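Home About Open Calls Reading Room Contact

Come argue with me about robot arms and kitchen knives

Hi! I'm Ratih Liem, and I look after the household handling guidelines at Wekcombe. We're a small outfit that writes good-practice rules for robot arms working on kitchen counters, and we're looking for people to help us fix the next edition. You'd be reviewing clips and stills from simulation, marking what you think is acceptable and what isn't, and then talking it over with a small group of other people who probably disagree with you.

You don't need an engineering degree. Really, please don't be put off by the subject! The first edition was written almost entirely by people who program arms for a living (me included, years ago at Komstead), and it reads like it. There are lovely long sections on joint limits and payload and stopping distance, and then about a paragraph and a half on what to do when somebody has left a sharp thing lying next to the thing you want picked up. Anyone who has ever cooked in a shared kitchen could have told us that was the wrong way around.

What we're working on

The document is called the Wudura guideline, and it covers single-arm, tabletop work: picking up, carrying, setting down, handing over. We've got 2,161 simulated setups in the review pool so far, and 1,072 of them have been scored by only one person, so those are where I'd like you to start. One opinion on a setup is no good to me. I want at least 3 on each before we quote it in the text.

The setups are cluttered on purpose. We mix ordinary kitchen things with toys and oddities, so that reviewers have to think about each object and can't coast along on habit. Some of the combinations are very silly and I'm quite fond of them.

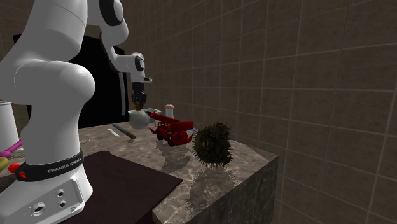 Franka arm holding a small cup by the fire truck, with a knife and a sea urchin on the same counter (simulation).

A setup like this one gets people going. Is it fine to carry a cup that low, in front of a toy with a ladder sticking out toward it? Does a knife lying on the counter change your answer, even if the arm isn't meant to touch it? Rule 14 in the current draft says "maintain adequate clearance from adjacent objects," and I'd be glad if you'd help me kill the word "adequate." I wrote it, so you won't hurt anyone's feelings.

And then spiny things! We have a rule for fragile objects and a rule for sharp ones, and a sea urchin could be argued into either. I've had two long phone calls on that subject already and I still don't know where I stand.

What you'd be doing

Each participant gets a batch of 46 setups. For every one you'll pick a rating (go ahead, go ahead slower, stop and ask a person), tick which rule you leaned on, and write a line or two on why. Short and grumpy is fine. "Too close to the blade, I'd move the knife first" is a perfectly good comment and much more useful to me than a page of careful hedging.

Once you've finished a batch, you join a video call with the others who had the same one. I run these myself. We only go over the setups where the ratings split, and I take notes on what would need to change in the wording for everyone to land in the same place. Sometimes that's one verb. Sometimes we throw out the rule and start over, and those are my favorite calls.

You can do one batch and wave goodbye, or keep going until I run out.

Who I'd love to hear from

People who work in kitchens, care homes, school cafeterias or labs. Occupational therapists. Parents of small children, who have a sixth sense for what's about to get knocked off a counter. Safety inspectors, if you can stand how informal we are. Robot people are welcome too, of course, but I'm keeping them to less than half of each group this time.

You do need to be 18 or over, comfortable reading and writing in English, and have a screen bigger than a phone. The review page works with a keyboard alone, and every setup has a written object list that a screen reader can handle. If you need something else set up differently, tell me in your first email and I'll sort it out before you start.

Pay and credit

Yes, it's paid: a flat fee for each batch, and a separate one for the call, so you still get your batch fee if you can't make the call. I'll send the current rates with the welcome pack and you can decide after you've read them. Everyone who completes a batch is named in the back of the guideline unless they ask me to leave them out. Your individual ratings stay private, and only the combined results go into the published version.

One thing I have to be strict about: if you work for a company that sells arms or grippers, say so up front. You can still take part, but I can't give you setups showing your own employer's equipment. The Głowacki group, who print and host the guideline for us, follow the same rule with their own staff.

How to apply

Use the form on the Contact page and put "reviewer" in the subject line. Tell me what you do, whether you've ever worked near a robot arm (no is fine), and one thing that annoys you about how people use your kitchen. I read those answers first. Applications are open through May, and I start sending out batches as soon as I have enough people for a group. I'm usually at my desk until 4 p.m. and I answer everybody, though it may take me a few days.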